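Home and Repair Help > Floors and Walls

Dull path and chair marks on a wooden plank floor, what can I do without sanding everything?

Posted by greyslippers

Good morning to all. I am living since last June in a rented apartment in Brirkis, and the big room has a floor of wooden planks. We use this room for work and also for eating. There is a white table, and a black office chair with armrests, which stays at the table almost all the time. The chair has hard plastic wheels. We walk in this room with our outdoor shoes more often than we should, I admit it.

Now I have three problems with the floor and I would like to ask which one should be treated first.

The first is under the chair. The wheels have made an area where the surface is dull, and if I kneel down with a lamp I can see many fine curved scratches. When I pass my finger over them I feel almost nothing. When I pass my nail, I feel a little.

The second is the way from the door to the table. It is not scratched like under the chair, but it looks tired and a bit gray against the rest. I washed it with the all-purpose cleaner from the kitchen, two times, and after the second time it looked worse to me. Maybe I put too much product in the bucket.

The third is that between some planks there is old dirt. A vacuum cleaner with the brush does not take it out.

I asked in the Morgan hardware store near the station, and the man there told me to rent a sanding machine for the weekend. It would cost me 200 with the discs and the edge machine. The room is 36 square meters. I am not against the work, but I have never used such a machine, and I am afraid to make holes in a floor which does not belong to me. The landlord says that I can do "normal care" and that he wants to be asked for the rest.
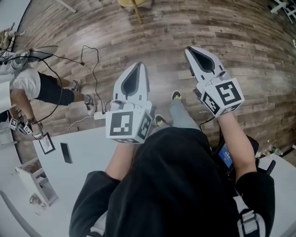 I have tried to find out which finish is on the wood. The landlord thinks it is lacquer, the neighbor below has the same planks and she says that hers are oiled. In the cupboard under the sink I found a can of Stirell floor oil, half full, left by the tenants before me. It can mean that the floor was oiled with it, or it can mean that they had oil for something else, for example the shelves.

My wish is to have a floor that looks even when the sun comes in the afternoon. It does not have to look new. I also need to be able to use the room again soon, because we have not another one for the table.

Thank you in advance for every advice, and I ask pardon for the long message.

oldhouse_newkeys

Your message is long but it is good that it is, most people write "floor is ugly, help" and then we must guess everything.

You should not buy anything and not rent anything before you know the finish. Make a test in a place where it is not seen, for example behind the door or under the heater. Put a few drops of water on a clean plank and wait ten minutes. If the water stays on top like small pearls and the wood does not become darker, it is probably lacquer. If the wood gets darker under the drop, it is probably oil, or a lacquer that is worn through. For this reason you should do the same test in two places, one where people walk and one where nobody walks. In my apartment the two places gave different results, and I understood that the lacquer on the walking path was simply gone.

If it is lacquer, please do not put the Stirell on it. The oil cannot go into the wood, it stays on the surface and becomes sticky, and all the dust of the house comes to live there. I did it in my hallway with a different oil and I needed a whole evening with rags to take it off again.

If it is oil, you are lucky. An oiled floor can be repaired in one area only. You clean, you let it dry very well, you rub the dull area lightly by hand with a 400 paper along the direction of the planks, you vacuum, and then you put a very thin coat with a cotton cloth. After fifteen or twenty minutes you wipe away everything that the wood did not drink. It must look almost like you did nothing. Please spread the used cloths flat outside to dry, or put them in a metal can with water and a lid. Cloths with oil can begin to burn alone if they are in a ball, this is not a story to frighten children.

About the gray path, I believe it is partly the cleaner. The kitchen products leave a film. Wash once with lukewarm water and a flat mop that is only damp, change the water often, and dry with a towel after each part. You may have to repeat it. It is possible that half of your problem goes away with this.

For the chair: change the wheels. Soft rubber wheels for hard floors are not expensive, and you pull the old ones out with the hand, or with a flat screwdriver if they resist. Measure the pin before you order. I had a mat before, from Muvau, a transparent one. It was good for the scratches, but small stones went under it and made new ones, so you have to lift it and clean below.

When you know the result of the water, write again what it was.

tapioca77

Just sand it. I rented the machine and did the living room in a weekend, came out great. Start with the coarse disc and keep moving.

softbroom

I would be careful with the advice above to just sand. It is a rented floor and the landlord wants to be asked. Also we do not know how thick the wood is. If the planks have only a thin layer of real wood on top, the coarse disc can go through it, and then it can only be replaced. You can sometimes see the thickness where a heating pipe goes through the floor, or at the door when you lift the metal strip.

For the dirt between the planks, I use a wooden skewer, the kind for grilling, and the vacuum cleaner in the other hand. You go slowly along the gap with the point and the dirt jumps out. Do not use a knife, it takes away the edge of the plank and then the gap looks wider than before. It took me one afternoon for the part near the window and my back was not happy. I put a pillow under the knees for the second part.

Do this before the washing, otherwise the dirt becomes mud and goes deeper.

And for the shoes, we have put a bench and a rough mat at the door. The sand from the street is what makes the gray path, at least it was so in our house. With the sand gone, the rest of the care became only vacuum with the soft brush and one time per month the damp mop.

greyslippers

Many thanks to everybody. I have done the water test this morning. Behind the door the drops stayed on top for the whole ten minutes. On the path to the table the wood became darker after three or four minutes. So I think it is lacquer and it is worn where we walk. The can of Stirell goes back under the sink.

I will clean the gaps first, then wash with only water as you say, and I have ordered the soft wheels. For the worn path I will write to the landlord, and I will look under the metal strip at the door before I speak with him.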